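4. The Basket Problem

4.1 What counts as put away

The previous section dealt with food that arrives at the desk and is eaten there, a short career that gives the analyst little trouble. This section takes up the food that stays. Of the 772 entries in the desk log, the ones that caused the most argument during coding concerned small containers: bowls, trays, tins, mugs past their drinking years, and above all baskets. A basket on a desk looks like a decision. Someone has granted that there will be food here and has set a border around it. The trouble starts when the food declines to stay inside the border.

Our first coding scheme had two states for any item of food, "contained" and "loose." It lasted one afternoon in February. The two coders agreed on sandwiches, which were always loose, and on sugar packets, which were always contained, and on very little else. An apple balanced on top of a full bowl was contained according to one coder and "resting on contained apples" according to the other. A granola bar standing upright in a pen cup led to an exchange of notes longer than this paragraph. Margarida Loureiro, who did most of the second-round coding, proposed that we stop asking where the item was and ask what would happen to it if a person picked up the container and walked off. If the item went along, it was contained. If it stayed on the desk, it was loose. We adopted this as the carry rule, and it is used from here on.

The carry rule has the virtue of being easy to apply from a still picture, and one or two vices. It treats an orange three feet from the bowl the same as an orange pressed up against it. Participants did not. When asked to list what they kept on the desk, people at both the Horkdale and Memmont offices tended to fold nearby fruit into the container's account. "The bowl" meant the bowl and whatever was near it, in the way that "the car" includes the coat on the back seat. One Memmont respondent described her desk as clear except for a fruit bowl. The photograph taken at the same visit showed the bowl, two pears beside it, a lime, and an avocado that had gone to live behind the monitor.

We therefore added a third state, "attendant," for an item that fails the carry rule but would ordinarily be spoken of as belonging with the container. The term was chosen over "satellite," which made the coders giggle, and over "overflow," which assumes the container is full. Often it isn't. Attendant items turned up beside containers with plenty of room left, and this is the finding that kept us busy longest.

4.2 The banana as a special case

Any study of desk food will sooner or later have to face the banana. We had hoped to treat fruit as one category. The bananas ruined it.

Most desk fruit is round, or near enough. It goes into a bowl from any direction and, once in, sits there under its own weight. A banana has a length and a curve, and both matter as soon as the container is small. Put in flat, it may not fit. Put in upright, it leans out over the rim and threatens to tip a light basket. Laid across the top, it forms a sort of handle and makes the rest of the contents hard to get at. There remains the option of putting it down next to the basket, and the log suggests that this is what a great many adults with professional training do.

Figure 2 illustrates the arrangement. The container is a small woven basket near one end of a white standing desk, with something dark brown just showing over the rim. The banana lies flat on the desktop in front of it. Under the carry rule the brown item is contained and the banana is loose; under the revised scheme the banana is attendant. Both coders reached this result independently, and we mention it with some pride, given the granola bar.

Two features of the arrangement recur in the log. The first is closeness. An attendant banana is nearly always within a hand's width of its container, as if waiting for a vacancy. The second is the choice of the desk's end. Participants rarely placed food containers in the middle of the work surface, where the keyboard has long-standing rights, and preferred the ends, where an elbow is less likely to arrive without warning. On standing desks the end has the further merit of being reachable in passing. Several respondents at Horkdale reported that most of the fruit taken from their baskets was taken by people on their way to somewhere else. They reported this without bitterness, on the whole.

It should be said that color played a larger part in the interviews than we had planned for. We asked about size, shape and material. Participants wanted to talk about whether the container matched. One man at the Russo annex had passed over a perfectly good gray tray for a green bowl on the grounds that the tray "made the apples look like evidence." We have no column for this in the log and report it here for want of anywhere better to put it. Readers may make what they like of a yellow basket with a yellow banana in front of it.

Figure 2. Contained and attendant items on a standing desk: woven basket with a dark brown item visible at the rim, and a banana lying outside it.

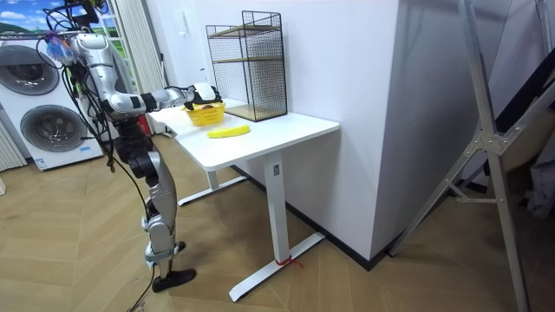

4.3 Surfaces, legs and other furniture matters

The container literature, such as it is, treats the surface below the container as given. We found it hard to keep the desk out of the discussion. A glossy white top shows everything. Participants with dark or wood-grain desks could lose a raisin for a week; those with white ones heard about it from colleagues. When asked why they had brought in a basket or a tray at all, people with white desks mentioned crumbs and marks far more readily than people with dark desks, who mentioned rolling.

Rolling deserves a word. A standing desk goes up and down, and fruit that is stable at sitting height may take a different view of things during the ascent. The Jolora desks installed at Horkdale rise smoothly enough, but a plum is not reassured by smoothness. Respondents described a habit of putting one hand on the fruit while the other worked the switch. Bananas, to their credit, do not roll. This may help to explain why people are willing to leave them outside the container when they would never do so with a plum, and it is the nearest thing to a mechanical account of attendance that we are able to offer.

The underside of the desk turned out to be a second storage site, mostly for things nobody would defend as stored. Legs and leg columns picked up string, tape, stickers, hooks, a bicycle lock and, at Memmont, a single sock. Our protocol covered the upper surface only, and we regret it. Anything tied around a desk leg was recorded as a remark in the margin and never coded. When we went back to ask about these additions, the owners of the desks generally had no memory of them, or gave credit to the person who had the desk before. A string around a leg column appears to be beneath the notice of the person whose knees are beside it all day. We would like to see someone take this up with proper funding.

4.4 Duration

How long does an attendant item attend? We have return visits for 36 desks, each photographed again after about 30 minutes and then at the end of the working day. The interval was set by how long it took us to get around the floor and has no deeper meaning.

Most attendant items were where we had left them at the first return. By the end of the day the picture was more mixed. Some had been eaten, some had moved, and a few had been joined by others of their kind. What we seldom saw was an attendant item promoted into the container, even where a space had opened up. Participants took the contained fruit and left the fruit beside it. When this was pointed out, they tended to be surprised, then thoughtful, and then they ate the banana, which complicated the afternoon photographs.

Loureiro's fieldnotes offer a reading of this that we find persuasive, though the design cannot test it. In her account, the basket works as a small shop. What is inside is on offer; what is outside has been set down by somebody and may be theirs. A visitor who would help himself from a basket will hesitate over the same fruit lying an inch away. The banana outside the basket is thus protected by its poor storage, and anyone who wants to keep a banana until the afternoon might consider leaving it out on the desk in plain sight.

There are limits to this. The protection does not extend to cookies, which were taken from every position we recorded, including one inside a closed drawer. It also weakens as the fruit darkens. Past a certain shade an attendant banana is left alone for other reasons, and our log, which has no column for color, cannot tell respect from disgust. We return to the drawer in Section 5.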